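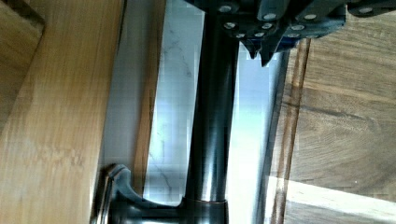
O consulado itinerante volta a Wurkenbridge e estamos mesmo contentes com isso! Durante 3 dias, quem vive longe de Stostholm pode tratar dos papéis sem fazer 377 quilómetros de estrada. Vai precisar de um comprovativo de morada, e o mais simples costuma sair da cozinha: por trás de uma torneira alta como esta há uma conta da água, e a conta da água serve.

Que documentos posso pedir?
Passaporte, cartão de cidadão, inscrição consular e registo de nascimento. Casamentos e procurações continuam a ser só em Stostholm.

É preciso marcação?
Sim, uma por pessoa, bebés incluídos. As vagas abrem a 2019-02-15 – em janeiro já tínhamos gente a perguntar, que maravilha!

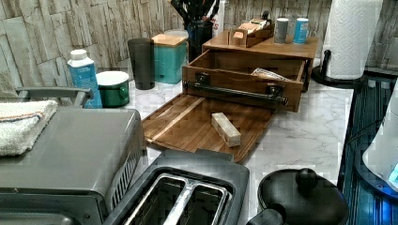

Foto: Sundaram / Arquivo Pileck

Vivo em casa de familiares e não tenho contas em meu nome. E agora?
Traga uma declaração assinada pelo titular da casa e cópia da identificação dessa pessoa.

Quanto tempo demora o passaporte?
Quatro semanas. Pode ser levantado na sede da associação Pileck.

Não falo bem português, posso ir na mesma?
Claro que sim! Temos intérpretes à entrada – e os netos também são bem-vindos.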